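The Bathroom at Kanel, December 2018

Welcome in, and take your time! We spent 337 happy hours on this little room at Kanel, and I could go on forever about pale gray walls — so calm, so easy to live with next to a bit of shiny chrome.

The single-lever faucet was my one splurge, and I still smile every morning when I reach for it.

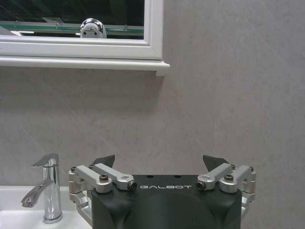

Next up is the hallway, which we hope to start in January once the paint from Rosser comes in.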